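検索 キーワードを入力 検索
このページを印刷 | メールで送る

Vevex 双腕ヒューマノイド 設置・操作ガイド
第6章 遠隔操作による作業の教示

6.1 この章の内容

この章では、操作者がHandent グローブを装着し、遠隔操作でロボットに卓上作業を教える手順を説明します。腕を直接つかんで動かす手添え教示については、6.6を参照してください。第5章の関節原点合わせが済んでいない機体では、この章の作業を行わないでください。

対象となるファームウェアはビルド826以降です。それより前のビルドでは、記録画面の項目名が本書と異なります。

6.2 作業台の準備

1. 作業台を機体の正面に置き、台の手前の縁が胴体に触れない位置で脚を固定します。
2. 台の上にフェルトまたは同等のつやのない布を張ります。しわがあると指先が引っかかるため、四辺を均等に引いてください。
3. 台の奥と側面に、無地または細かい模様のついたてを立てます。人の通行がカメラに入る場所では必ず使用してください。
4. 両腕を下ろした状態から台の上まで動かし、肘と前腕が台の縁に当たらないことを確認します。
5. 手首から出るケーブルに、腕をいっぱいに伸ばしても張らないだけの余裕を持たせます。

注意:ケーブルを台の上に回さないでください。物体と一緒につかむおそれがあります。

注記:照明は天井灯で足ります。スポットライトを使う場合は、台の正面から当てないでください。

6.3 物体の配置

6. 教示に使う物体を台の上に置きます。大きさ、形、材質の異なるものを混ぜると、一回の準備で複数の作業を記録できます。
7. 各物体の間に、指を開いた手が入るだけの間隔をとります。
8. 最初につかむ物体は、使用する側の手の近くに置きます。
9. 頭部カメラの映像を開き、すべての物体が映っていることを確認します。
10. 配置が決まったら「配置を登録」を押します。配置番号は自動で付きます。

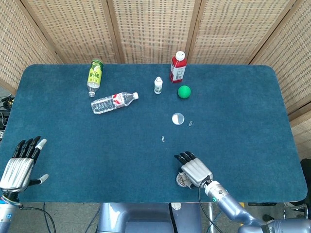

物体の向きは、把持の成否に大きく影響します。同じ容器でも、立っている場合は側面から、倒れている場合は上からつかむことになり、手首の角度が変わるため、それぞれ別の作業として登録してください。横倒しのボトル2本と、奥に立てた赤いボトルや白い小さなボトルを同じ台に置く配置なら、両方の持ち方を続けて教えられます。緑のボールのように転がるものは、ほかの物体を動かした振動で位置がずれることがあるので、記録の直前に置き直します。ゼムクリップと透明な円盤は映像で輪郭を見失いやすく、初めての操作者には向きません。登録名には「ボトル」だけでなく「ボトル_横」「ボトル_立」のように姿勢も入れてください。

注意:ボトルは必ずキャップを締めてから置いてください。中身の入った容器を使う場合は、こぼれたときに備えて電源ユニットを台から離します。

6.4 遠隔操作の開始

11. 操作者はグローブを両手に装着し、手首のベルトを締めます。
12. Sipos 操作卓の電源を入れ、機体名を選択します。
13. 操作者の両手を、ロボットの両手と同じ姿勢に合わせます。画面の左右の枠が両方とも緑になるまで待ちます。
14. 足元のペダルを踏み込むと、連動が始まります。踏んでいる間だけ腕が動きます。
15. 片手だけを使う作業では、もう一方の手のひらを下に向けて台に置き、画面の「保持」を選択します。保持中の手は、グローブを動かしても追従しません。

警告:連動中は腕の届く範囲に入らないでください。物体を直すときは、ペダルを離し、画面に「停止中」と表示されてから近づいてください。

注記:手順13で枠が緑にならない場合は、グローブを外してエラー表示を確認します。コード143は指センサーの未検出です。コネクターを差し直し、手順11からやり直してください。

6.5 動作の記録

16. 作業名と配置番号を選び、「記録」を押します。
17. 物体の上まで手を運び、いったん止めます。
18. 指をゆっくり閉じます。指先の力の表示が黄色になったら、それ以上閉じないでください。
19. 物体を台から持ち上げ、目的の位置まで運んで置きます。
20. 指を開き、手を上に引いてから「終了」を押します。
21. 再生画面で記録を確認し、「採用」または「破棄」を選びます。

円形で背の低い物体は、指を上からかぶせるようにして縁にかけます。手のひらを押しつけると物体が滑るため、手のひらと物体の間にすき間を残してください。物体が手の下に隠れて頭部カメラから見えにくいときは、手首カメラの映像に切り替えます。

つかみ損ねた記録も、そのあとつかみ直して作業を終えていれば採用できます。物体が台から落ちた記録は破棄してください。

一つの作業につき47回の採用を標準とします。同じ位置からの記録だけで回数を満たさず、数回ごとに物体を少しずつ動かし、手順10に戻って配置を登録し直します。

6.6 手添え教示に切り替える場合

22. ペダルを離し、操作卓で「連動解除」を選択します。
23. 「手添え」を選択し、前腕を両手で支えてから「関節を緩める」を押します。
24. 前腕を持って手を目的の位置へ導きます。指部分をつかんで引かないでください。
25. 指の開閉は操作卓のボタンで行います。

注意:関節を緩めると、腕は自重で下がります。必ず支えてから操作してください。

6.7 終了

26. 両手を空にし、台の上に戻します。
27. 「待機姿勢へ」を押し、腕が止まるまで待ちます。
28. 記録をFlovstead 保管サーバーへ送信します。送信が終わるまで操作卓の電源を切らないでください。

改訂日:2020年2月15日

関連項目
・関節原点合わせ(第5章)
・Handent グローブの装着と手入れ
・Sipos 操作卓のエラーコード一覧
・Flovstead への送信と記録の削除
・指先パッドの交換

このページを印刷 | メールで送る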